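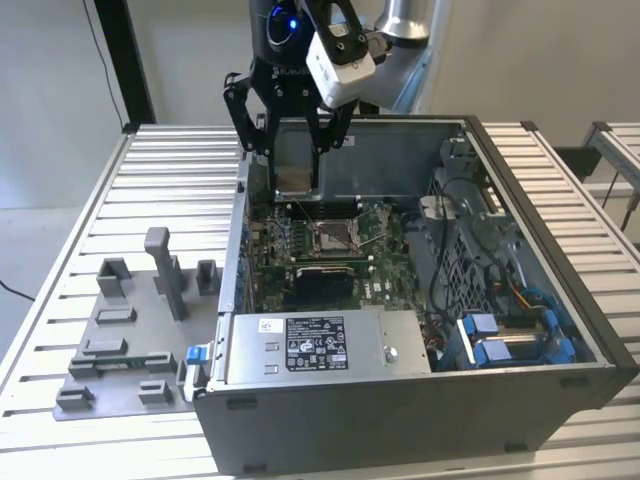 側板を外したデスクトップ機の内部。CPUソケットは空、手前が電源ユニット

中古デスクトップの再生、受付が1,162台に 初回60台は月内引き渡しへ

2020年8月9日

ドレントン(Drenton)で5月から続いている中古デスクトップPCの回収と再生、受付台数が1,162台になった。運営のウンドロー(Undlow)が発表した。受付は町内2カ所。整備が済んだ分のうち、まず60台を月内に引き渡すという。

引き渡し先は学習室と公共の閲覧コーナー、それに自宅で授業を受けている世帯。世帯向けは申し込み順ではなく、家に使える端末が1台もないところを先にする。申し込み用紙は受付の2カ所に置いてある。郵送も可。電話での申し込みは受けていない(問い合わせが多いのでとのこと)。

集まったのは大半が事務所で使われていたタワー型。入れ替えの時期に倉庫に積まれ、そのままになっていたものが目立つ。家庭からの持ち込みもあるが、数としては少ない。ノート型は今回は対象外で、持ってきても受け取ってもらえないので注意。一体型も同じ。モニターは別の窓口になる。

作業は順番が決まっている。まず外側のほこりを落として、型番を控えて札を付ける。側板を外す。本体は横倒しにして作業台に載せる。立てたままだと基板の上の部品に上から手を入れにくく、ヒートシンクを浮かせたときに重みが横にかかるため、必ず寝かせることになっている。台はアルミのもの。ねじは外した順に皿へ入れて、機種ごとに分けて保管。

中を開けてからが長い。ドライブは取り出して別の区画へ。記憶装置の中身の消去は本体の整備とは別の担当がやる決まりで、消去が済んだという記録がつくまで本体に戻すことはできない。持ち込む側でも事前に消しておいてほしいとウンドロー側。消し方がわからない場合はそのまま出してかまわない。その旨を用紙の備考欄に書く。

次がCPUとメモリー。同じ形に見えるケースでも中の世代が違うことがあり、外から見ただけでは組み合わせが決まらない。基板の型番を読んで、対応表と突き合わせて、そこで初めて載せるものが決まる。動作の遅いものは上の型に差し替え、余った部品は部品箱に回す。1台をまるごと直すというより、何台かの良いところを寄せて1台にする、というやり方に近い。
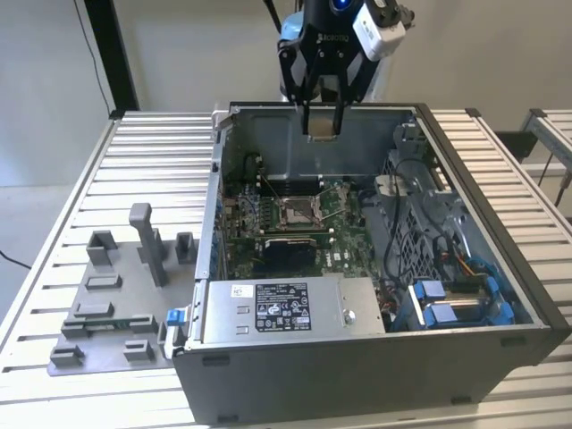

差し替えでいちばん神経を使うのがソケットまわり。レバーを起こして金具を開き、CPUを水平に下ろす。角の印の向きを合わせる。ずれたまま金具を閉じると基板ごと使えなくなるので、急がない。CPUの裏側には触らない。縁だけを持つ。置くときも裏を下にして机に直接置かず、専用のトレーへ。説明書にはそう太字で書いてあり、台の横の壁にも同じ紙を貼るよう指示が出ている。

そのあと古いグリスを拭き取り、新しいのを少し。多すぎるとはみ出す。ヒートシンクを戻して、ねじは対角に少しずつ締める。一カ所だけ先に締め切ると傾く。ファンの線の差し忘れがこれまで何度かあったそうで、5月の終わりから確認の欄が一つ増えた。電源を入れる前にに、線、メモリー、ねじの残り、の順で見る。

電源ユニットは開けない。中の修理は一切しない方針。異音や焦げたにおいがあれば、その場で外して廃棄の区画へ回す。外から測って値が外れたものも同様。電源だけは中古の使い回しに慎重で、型の古いものは動いても載せ替えることがあるという。このため電源が足りない。部品の寄付で今いちばん欲しいのは電源、次がメモリー。ケースは余っている。置き場がない。

配線も手間。ドライブのかごのまわりは線が込み入りやすく、側板を閉めるときに挟む事故が起きやすい。長い線はかごの脇に寄せて、結束バンドで軽く留める。きつく縛ると次に開けた人が困る。切って捨てるしかなくなる。面ファスナー式の帯に替える話も出ているが、まだ決まっていない。

組み上がった機体は試運転に入る。一晩つけたままにして、翌朝に温度の記録と画面の表示を確認。途中で落ちたものは台に戻す。落ちた原因で多いのはメモリーの接触、その次がグリスの塗り方。直して、もう一晩。二度続けて落ちた機体は再生をあきらめて部品取りに回す。

管理にはモロフ(Mollov)という台帳の仕組みを使っている。札の番号を打ち込むと、受付日、型番、今どの区画にあるか、どの部品がどの機体から来たかが出る。最初は紙だった。紙の台帳は5月のうちに追いつかなくなり、番号の重複が出て、棚の前で札を読み直す作業に丸一日かかったとのこと。今は受付のときに番号が出る。紙も控えとして残してある。

保管と運搬はブロンダル(Blöndal)が引き受けた。受付の2カ所から作業場までは週ごとの便。雨の日は便を出さないことがあり、その場合は次の便にまとめる。受付の置き場がいっぱいになると一時的に受け入れを止めるので、大量に持ち込む事業所は先に連絡を、と呼びかけている。先月は連絡なしで荷台いっぱいのタワーが届き、入口がふさがった。積み下ろしに午前いっぱい。

費用の話。受け取る世帯の負担はなし。ただしモニター、キーボード、マウスが必要な場合は在庫がある分だけ。足りないときは本体だけ先に渡して、後から届ける。学習室向けは周辺機器を学習室側で用意する。電源コードは全台に付ける。これは絶対、と担当者。以前、別の集まりでコードのない機体を配って、結局だれも使えなかったことがあったらしい。

保証はない。故障したら受付に持っていけば、代わりの機体があれば交換、なければ順番待ち。自分で側板を開けても交換の対象から外れることはない。むしろ、ほこりの掃除くらいは自分でできるように、と開け方を書いた紙を1枚添える。コードを抜いてから開けること、掃除機を基板に当てないこと、内側の金具の縁で手を切らないこと。手袋があればなお良し。

整備の様子を知りたいという声もあり、作業場の一般公開を検討中。場所が狭く、台のあいだを人が通れないため、入口側からの見学に限る形になりそう。時期は未定。小さい子ども連れはねじの誤飲が心配なので、別の部屋で古い基板やヒートシンクに触れる机を出す案が出ている。

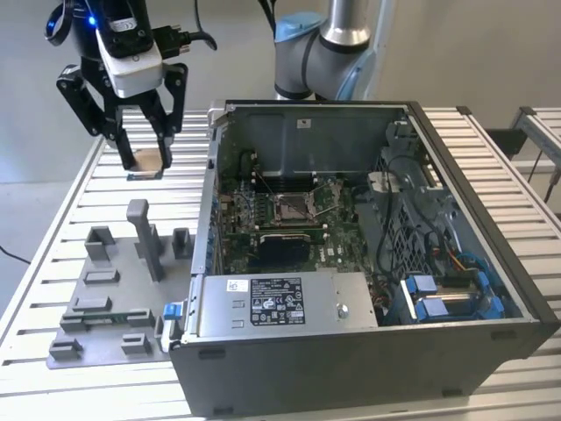 作業台に寝かせたタワー型PC。基板にはDELLの文字

持ち込みについてのまとめ。対象はタワー型と小型のデスクトップ。動かなくても可。水をかぶったもの、さびの進んだもの、たばこのにおいが強いものは不可。ケースの側板がないものは可。ねじの欠けも可。ドライブは付けたままで。抜いてある場合は用紙に「なし」と書く。パスワードの紙を本体に貼ったまま出す人がいるので、はがしてから出してほしいとのこと。付箋もはがす。

段ボールに入れる必要はない。むしろ箱は困る(処分に費用がかかる)。持ち手のある袋か、そのままで。車から降ろすときは受付の人を呼べば台車が出る。台車は各受付にある。横向きに重ねると側板がへこむので、立てて並べる。

事業所からの引き取り依頼は別枠。機種の一覧を送ってもらい、便の空きを見て日を決める。消去の証明書が必要な事業所はこの時点で申し出る。後からは出せない。証明書には札の番号が入る。発行は無料だが、台数が多いと日数がかかる。

受付は秋まで続ける予定。初回の60台のあとの引き渡しについては、電源ユニットの集まり具合を見て決めるとしている。部品取りに回ったケースの行き先もまだ決まっていない。金属の回収業者に出すか、学習室の工作に使うか。使うなら角を削る必要があり、その手間をどうするかで話が止まっている。

学習室向けの機体には、渡す前に共通の設定を入れる。文字の大きさを一段上げる、起動時の音を切る、更新は夜間。閲覧コーナー向けは終了すると履歴が消える設定。世帯向けは初期状態のままで渡し、名前や時刻の設定は受け取った人がやる。手順の紙は大きい字の版も用意した。

受け取りの日は番号札の順に呼ぶ。本人確認は申し込み用紙の控えで足りる。控えをなくした人は受付で再発行。歩いて来る人は重さに注意、タワー型は片手では無理。運べない場合は配達の欄に印を付けておけば、ブロンダルの便の帰りに回る。階段のある建物は玄関先まで。

問い合わせはドレントンの受付窓口へ。申し込み用紙の記入例も窓口にある。寄付する部品は、型番のわかるものはわかる範囲で書いて添えること。CPUは裸で袋に入れず、トレーか、なければ基板のソケットに付けたまま持ち込んでほしい。メモリーは静電気防止の袋で。輪ゴムで束ねないこと。

(追記)受付の時間について、先に載せた案内に誤りがありました。昼の休みはありません。夕方の終了が早まるのは引き渡しの当日だけです。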